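Kirkano opens its game shelf to borrowers this November

PRERKBY — Chess sets, card games and puzzles can now be taken home from Kirkano, the neighborhood lending room on the ground floor of the old Dastport building. The new game shelf opens in November with 52 titles, all of them given by people who live nearby, and we could not be happier with what came in!

Borrowing is simple. Pick a game, write your name in the book by the door and keep it for up to 5 weeks. Members can take two games at a time, and there is no charge.

"I thought we'd get a few jigsaws with the sky missing," said Raimonds Zariņš, who runs the lending room. "Then the chess sets started coming, and people wanted to stay and play a round before they handed them over — so we let them."

Every set is laid out on a table and checked before it goes on the shelf. For chess that means opening the board, looking over the clasps and standing the pieces up in their rows. Loose parts go into trays, and anything still waiting its turn stays close by in a basket. Sets that are short a pawn or a knight are kept for spares, so please don't throw yours out.

The Kalniņš family has lent two long tables for the opening evening, which starts at 6 p.m. Come and play, bring the kids, and stay as long as you like. Tea is on us.

An open wooden chessboard on the checking table, with dark pieces along the rear and a red basket behind:

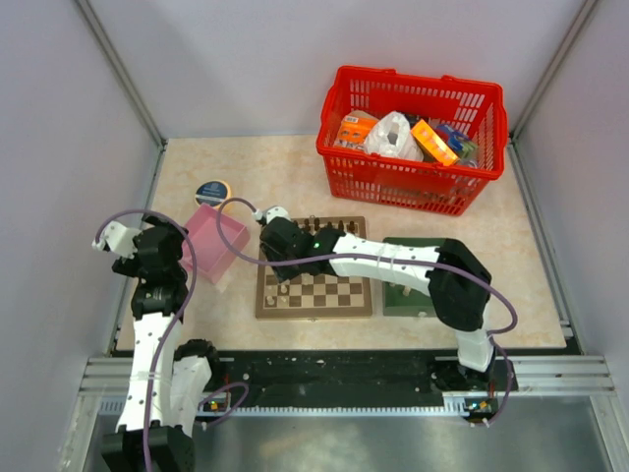
How to donate a game

Bring it to the front desk at Kirkano any afternoon. Old boxes are fine, and so are no boxes at all. Please put a note inside if you know a piece is missing.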